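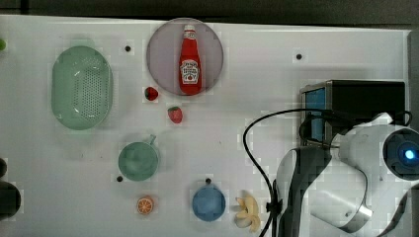
A pale green colander on a white tabletop.

There are sensible ways to get a small kei van around a race track, and most of them begin with selling the van. The people at Hernudeo went the other way. Their workshop sits behind a tile warehouse on the edge of Rildale, and for 11 years it has made a modest living out of putting motorcycle engines into vehicles that were designed to deliver bread.

The van in question is white, square, and shaped like something a refrigerator would come in. It left the factory with enough power to frighten a bicycle. It now carries a four-cylinder bike engine where the rear bench used to be, a chain drive that can be heard from the next county, and a fuel tank that makes every session a short one.

I drove it at Givanby in May, when the track was still shedding its winter gravel. The seat had been lowered as far as the floor allowed, and my knees were on either side of the wheel like a pair of interested neighbors. First gear lasts until you notice it. Second is where the noise starts to come up through your teeth.

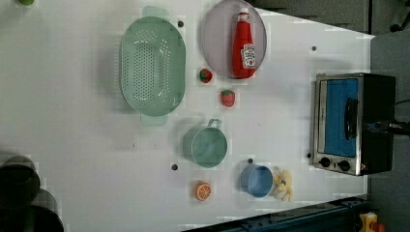 By third you have stopped checking the mirrors, which show only vibration anyway. The steering is quick and the nose goes in with real enthusiasm. The back then has its own opinion, usually a loud one. There is no differential to speak of, so tight corners are taken in a series of hops. I was told to commit. I committed, and hopped into the grass with great conviction.

What surprised me was how good it is over a whole lap. The van weighs very little, the brakes came off something twice its size, and you sit so far forward that you can place a front tire on a painted line to the inch. Through the fast left behind the pits I passed a coupe that cost more than my house. He got me back on the straight, where the van meets the wind and they agree to go no faster.

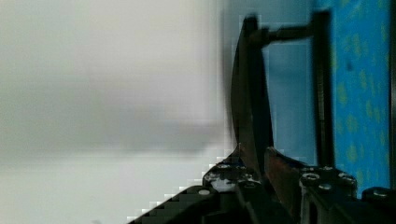

2 min read

The hard part of the build was cooling. The first radiator sat behind the front grille and did a fine job of warming the driver's feet. The second went on the roof, which worked until a low garage door in Rildale. The current one lives where the tailgate glass used to be, fed by ducts from the side windows, and the shop has quietly stopped talking about the other two.

The gearbox mounts were drawn up by Chiu, a fabrication outfit that normally makes farm gates. They are thick, ugly, and have yet to crack. The same can't be said for the 18 exhaust brackets now hanging on the workshop wall in order of failure.

Hernudeo will build you one, if you bring your own van and can wait. The next job already has its shell stripped, and the plan is for a bigger engine and a smaller tank. I asked about the brakes and was offered coffee.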